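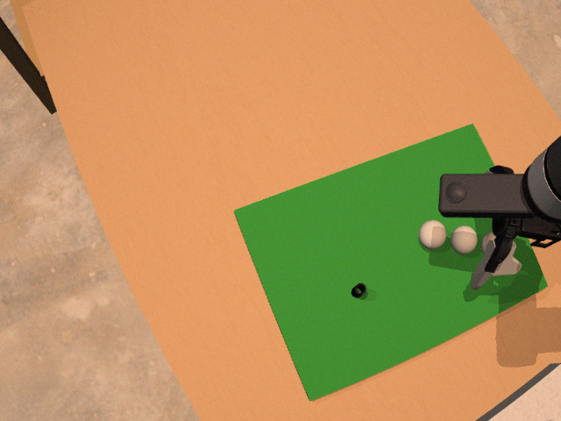 NOMSTEAD — The Eklund Library has completed the catalog of the Maller Collection, a group of 3,513 books, pamphlets and sermons on religion and public life in the United States. The records are now open to all readers.

The collection includes 294 titles not previously listed in the library's holdings, among them congregational reports and printed debates on school prayer and Sunday closing laws. Another 122 items are in Yiddish or German.

"Many of these pamphlets were printed for one town and one argument," said Angeliki Zacharopoulos, head of cataloging. "Readers can now search them by place, publisher and subject."

Most items may be requested in the reading room with one day's notice. Two bound volumes of sermons remain closed for repair until March.

Requests for copies — including those for classroom use — should be sent in writing to the Eklund Library reader services desk.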